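Sastis Office Moves Paper Records to Shared Low Cabinets

18th March

The administrative office of Sastis has begun moving its paper records out of individual desks and into shared low cabinets placed beside the workstations. The change applies to all departments on the second floor and is scheduled to be complete before the annual records review in November.

Under the new arrangement, documents that more than one department consults will be kept in ring binders, with each binder assigned to a numbered compartment. The office expects the full collection to come to 201 binders once duplicates have been withdrawn. An inventory carried out over the winter listed 1266 separate files, many of them copies of the same supplier agreements and equipment records held at different desks.

The first departments to make the change are Purchasing and Facilities, whose staff share Room 12. Their records include the Ongart maintenance agreements, the Flokesus delivery notes and the complete correspondence on the Tumidness building lease. These three groups of documents accounted for more than half of the retrieval requests received by the office last year.
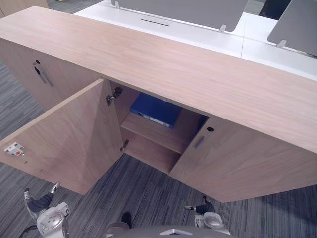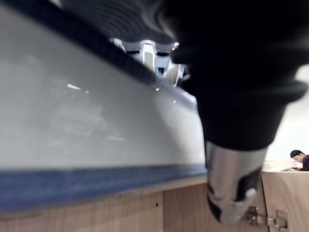

Binders are to be returned to their assigned compartments by the end of each working day. A binder may be taken to a desk or a meeting room without a sign-out slip, provided it stays on the same floor. Staff who need a binder elsewhere in the building should complete a slip at the records counter and leave the yellow copy in the compartment. The cabinets have an inner shelf, on which a binder may be laid flat with its spine and label strip facing out, as with the blue binder in the first photograph. Compartments holding more than a few binders should be filled upright, in number order from left to right. Labels are to carry the department code, the binder number and the year in which the contents were opened. Handwritten labels will be accepted until the printed sets are delivered.

The cabinet doors are fitted with locks. During office hours the doors may be left unlocked but should be kept closed when no one is using the contents. Each department will hold one key for its own compartments, and a second key will be kept at the records counter. Lost keys should be reported the same day. Personnel files, payroll records and medical certificates are not included in the move and will continue to be held in the secured records room on the ground floor.

Departments have been asked to review their holdings before transferring anything. Files past their retention date should be placed in the gray disposal boxes, which are collected on the last working day of the month. Loose papers will not be accepted for transfer. Where a file is too thin to justify its own binder, it may be combined with others from the same department, with a divider and a contents sheet at the front. Original signed agreements should be placed in document sleeves and are not to be punched.

The office has set a transfer period of 20 working days for each department. Purchasing and Facilities will be followed by Customer Accounts and then by Planning. During a department's transfer period, requests for its records should be sent to the records counter, and same-day retrieval cannot be guaranteed. Departments with audits or contract renewals falling within their assigned period may ask for a later date.

Desk pedestals will remain in place for personal items and work in progress. Staff are reminded that the tops of the low cabinets are not intended for long-term storage. Mail trays, parcels and plants should be kept elsewhere, and binders should not be left there overnight. Cleaning staff have been instructed to leave any documents they find where they are and to notify the records counter the next morning.

A printed index listing every binder by number and subject will be available in each room, with a copy on the internal network. The index will be updated on the first working day of the month. Corrections may be submitted at any time on the standard records form.

Two short introductory sessions will be offered to each department in the week before its transfer begins. Attendance at one session is required for all employees who handle shared records. The schedule is posted at the records counter, where empty binders, dividers and label strips may also be collected.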